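19/04/2026
by Suha Rawashdeh
6 comments | 2 shares

Picking up from the tube problem. Tatsuya Noguchi swears the grasp planner was fine before I merged the Clandero branch, and I swear it was only fine on boxes, and the git log supports both of us, which is unhelpful of it.

Current state, so I don't have to reconstruct it in May. The planner gets a segmented cloud from the overhead camera, fits a primitive, and proposes grasps ranked by a score that three different people have edited. For a tube lying on its side it should close across the short axis, near the middle. Instead it keeps asking for a grasp along the long axis, with a jaw opening the hand does not have. The limit check then clips the opening to maximum and passes the grasp along as valid. I found the line. It has my initials on it.

Fixed the clip so it rejects. That left the planner with no grasps at all for tubes, so at least it is now wrong in a way that shows up in the log.

The reason it wants the long axis: the cylinder fit returns its direction vector with an arbitrary sign, and the Stokenon wrapper averages that vector over a window of 30 fits. Average a vector with its own negative and you get nearly nothing, normalized with great confidence into noise. Boxes never showed it because boxes go through a different fit with the sign pinned. Changed the wrapper to flip each new direction to agree with the last one before averaging. Four lines, one of them a comment apologizing to Tatsuya.

Replayed the recorded set, all 1,159 clouds. Long-axis proposals are down to 6, and every one of those is a cloud where the tube is half behind the bin wall and the fit is mostly guessing. I'm leaving those. The score for them is low and the threshold throws them out anyway, provided we don't let anybody edit the score again.

Then over to the arm to look at how the wrist view behaves when the hand comes down over a tube. This is the view the Ferrand node has to work with for its last correction, and I had forgotten how little of it is object once the fingers arrive.

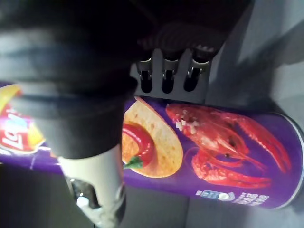 Filed under: Perception / Wrist camera

The purple Lay's tube runs nearly the full width of the view, so there is hardly any end cap to fit to. One rim on the right, and the left end is partly behind the near finger, which is a big dark blur. The three prongs on the other jaw sit right over the upper edge of the tube, so the edge detector is very pleased with them. They are straight, dark and high contrast against the gray. They are also us.

Ran the Ferrand edge step on this frame by itself. It reports two strong parallel lines, as designed, except one is the lower edge of the tube and the other goes through the prongs. The width it computes from that pair is too large, the correction shifts the target toward the jaw, and the controller would nudge the hand to fix an error that lives entirely in our own hardware.

Second complaint: feature tracking. Most of the corners it picks are on the crawfish. I have no objection to the crawfish, it is by far the best-textured thing we have ever asked this node to look at, but it is printed on a curved surface and the tracker assumes a plane. If the tube rolls even a little, the features slide around the curve and get reported as translation. Tatsuya suggests limiting the tracker to a strip along the axis. I suggest the same thing, but later than he did.

What I did about it:

Added a static mask for both fingers, drawn by hand at the current jaw opening. It only holds for this opening. The proper version renders the mask from the joint state, and Zalonley already has the hand model for that, under a license I need to read before I get excited.

With the mask on, the edge step rejects the prong line and reports one edge, low confidence, no correction. I can live with that. The controller treats no correction as "carry on with the planner's pose", and the planner's pose is now believable.

Turned the wrist correction rate down to 30 Hz as well. It was set higher than the camera delivers, so some frames were being used twice, and the filter took the repeats as agreement.

Still open:

– Mask from joint state. Tatsuya has the Zalonley branch checked out, do not rebase it.
– Cylinder motion model for the tracker, or the strip, whichever gets written first.
– Log the sign flips in the wrapper. If they turn up in bursts I want to know.
– Unit test for the opening limit, with my initials on it again, as penance.

Sign fix is pushed. Mask is on my branch only, path hardcoded to my home directory, please don't merge it.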